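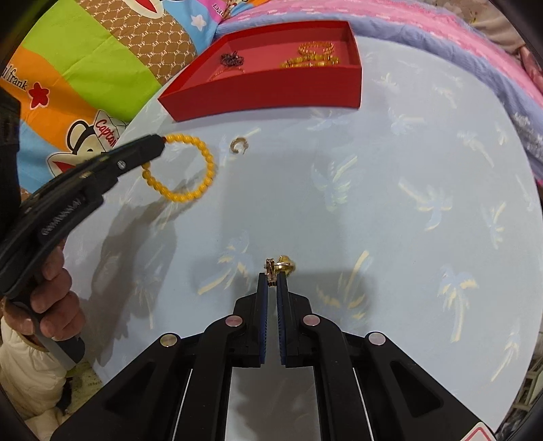 The tenants at the Jamville site told us in September that the evening hours mattered more to them than new display cases, and that the old lease terms kept them from planning past a single season. We changed the order of work to fit.

Progress this period

The Rudus building now has 14 stalls let, out of 20. Most of the tenants sell jewelry, small repairs or secondhand clothing. Four of them moved over from the Cabrera market when it closed its upper floor. Leases run for a full year, with one month's notice on either side.

Evening opening started on Wednesdays only, until 8 p.m. Sales on those nights have been better than on weekday mornings, though two tenants do not take part and are not required to.

The beginner classes in beading and ring sizing have had 40 sign-ups. We had planned for fewer and have added a second group.

Delays

The rear entrance on the Plendimska side is still closed. The door frame has to be replaced before the ramp can go in, and the first quote was 15 percent over the budget line. We are waiting on a second one - it should arrive before the next payment is due.

Next steps

Let the remaining stalls, settle the door quote, and put the stall rules into one document. We are not asking for any change to the grant total.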